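Florard leather dressing goes refillable, and the old tins are finished

Tuesday, October 10, 2023
By Sakda Kaewmanee

Print | E-mail

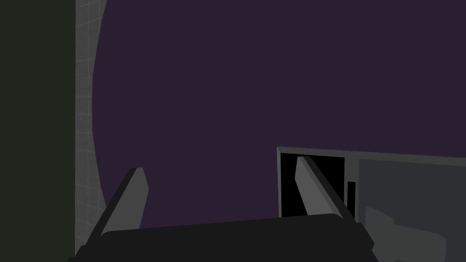
The tins were half the reason I bought the stuff in the first place, a reader wrote to me on the weekend, and if they're going to stop making them I'd like to know where I can get a few more before they're gone. Fair enough! I've had a pile of messages along the same lines, so I spent yesterday on the phone and I've got answers for most of you.

Florard is dropping its flat round tin of leather dressing at the end of the year. In its place comes a glass jar with a screw lid, which you buy once, and a paper-wrapped refill puck that you drop into it. The dressing is the same as before, beeswax and neatsfoot oil with a bit of pine tar in the dark version, and the neutral one still has no colour added. I asked twice about the recipe because I know somebody will ask me, and both times I was told it hasn't been touched.

The jars have been in a small trial since September at two shops, Drultska out on the highway and the Getix counter inside the hardware store. Between them they were given 1,000 jars and 2,000 pucks to see how things went. Drultska sold through its neutral and is waiting for more. Getix still has both when I checked, though the dark is getting low (it's boot season, and the oil patch guys buy it by the armful).

Now the price. A jar with the first puck already in it is $33, and I did wince a bit. The tin was a lot less than that. But the refills are $8 each and they hold the same amount as the old tin did, so if you do your boots every couple of weeks over the winter like I do, you come out ahead somewhere in the second year. If you use a tin every five years and keep it behind the paint cans, well, you don't, and you might want to grab a tin now while you still can.

How does the puck work? You peel the paper off and push it down into the jar with your thumb. It's a firm wax and it doesn't settle in completely on its own, so there's a gap down the sides at first. The woman at the Drultska counter told me to stand the jar in a bowl of warm tap water for ten minutes with the lid off, and it slumps down nicely. I did mine on the windowsill above the radiator and that did the job too, only slower. Don't microwave it. The lid has a metal liner and I gather somebody has already tried.

A few of you asked if the new puck fits in an old tin. Sort of! It's narrower and taller, so the lid won't close until you've squashed it down or melted it, but once it's melted it fits fine. I've got one sitting in my old tin now and I can't tell the difference, apart from the dent in the lid which was there already. Florard doesn't recommend it, for what that's worth, and the pucks don't come with any instructions for doing it.

The other change is the applicator. The tin used to come with a square of felt tucked under the lid, and that's gone. You can buy a little dauber with a handle separately, made by Bang, who do the horsehair brushes you've probably seen on the same shelf. I'm not sold on it. The bristles are stiff and good for getting into the welt, but on a smooth toe it leaves streaks that you have to chase around with a cloth afterwards. I've gone back to a bit of old flannel pyjama, same as my dad used, and it costs nothing. If you do a lot of work boots with heavy stitching you may feel differently.

I should mention the smell, seeing as it came up in four separate e-mails. The dark dressing smells exactly as it always did, like a campfire somebody put out with linseed. The neutral seems fainter to me out of the jar, and I wondered if that was a different wax after all, but the answer I got was that the old tins sat in warehouses longer and the oil had more time to come forward. Make of that what you like. On leather I couldn't smell any difference by the next morning.

Empty tins can go in the metal recycling if you wipe them out first. Getix is also taking them back until Christmas, any condition, and knocking a couple of dollars off a jar for each one up to a limit of three. Drultska isn't doing that, so don't drive all the way out there with a bag of them. Phone first in any case - the hardware store closes early on Sundays and the counter shuts before the rest of the building does.

For the reader who wanted spares, and everyone else who's fond of the tins: both shops still have some. They're not being held back for anybody and they won't be reordered. Drultska had mostly dark on the shelf and a few neutral in the back, and Getix had a basket of the small travel size next to the laces. The travel size has no refill version at all for now. I asked if there'd be a small jar later on and was told they'd see how the winter goes.

I've also been asked about the wooden kits with the tin-shaped cutout in the tray. The jar doesn't fit the hole, I tried it. It's taller as well, so even if you took a file to the tray the lid of the box wouldn't shut over it. Florard says a new tray is coming in the spring and will be sold by itself for people who already own the box, but there's no price on it yet. I'll put it up here when I hear.

If you've tried the jars already, send me a note and tell me how you're getting on with them, especially if you've used the dark one on light tan leather. I did a test patch on the tongue of an old pair of hikers and it went quite a bit darker than I was expecting, and it hasn't come back yet after a week. I'm leaving the rest of that boot alone until I hear from somebody braver.

Print | E-mail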